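Visit report: cut flower packing and cold store, Fondton
Nov 7, 2018

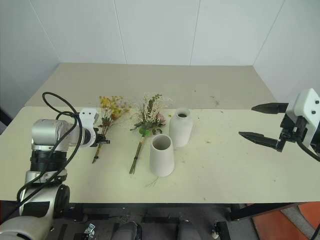 Bouquets and white vases on a work table.

The visit was arranged by Lavanya Mudaliar of the Borkimham growers' group and took up most of the morning. Eleven of us went. The purpose was to see how the Fondton site handles stems between the lorry and the shop, with attention to temperature and water, as several members have had complaints about short vase life.

Intake is at the north end. Stems arrive in buckets on wheeled racks and a probe is pushed into the middle of one bunch per rack. The limit at the door is 8 °C. Anything warmer goes to a forced-air cooler before it joins the main store. Severino Zabala, who runs intake, showed us the log for the previous week: 3,347 buckets received, 241 sent to the cooler. Most of those came from a single supplier whose lorry had a faulty door seal, now replaced.

The main store is held at 2 °C and 90 per cent humidity. It is divided by a curtain, with fruit-sensitive lines such as carnations on the far side. Ethylene is checked at two points with tube samplers. The readings are written on a card by the door and typed up on Fridays. One member asked why the readings were not logged automatically. The equipment has been quoted for and is in the budget for February.

Water treatment took longer than planned. Mains water is softened, dosed and held in a 300 litre tank. Buckets are washed at 60 °C, rinsed and stacked upside down on slatted shelves. Mr Zabala's view is that bucket washing has done more for vase life than any change of flower food. Before the washer was put in, the buckets were hosed by hand.

Stems are recut by 2 cm at the bench and the lower leaves taken off. The site has dropped crushing for woody stems. Sample bunches from each batch go to the test room, kept at 20 °C with lights on for 12 hours, and are scored daily until half the heads have failed. The trial now running compares two foods, Demen and Phí, on 100 bunches. No results were given out, and we were asked not to quote the early scores.

Points for members to follow up:

- Check door seals on lorries before the spring season.
- Probe the middle of the bunch. Readings taken from the bucket water run low.
- Send Lavanya the hardness figure for your own supply. She will pass on the dosing table.

Parking at Fondton is on the east side only. The canteen shuts at two.

Recent reports
Glasshouse heating at Borkimham: second visit
Bulb storage and dry rot
Notes from the compost trial day
Seed cleaning open day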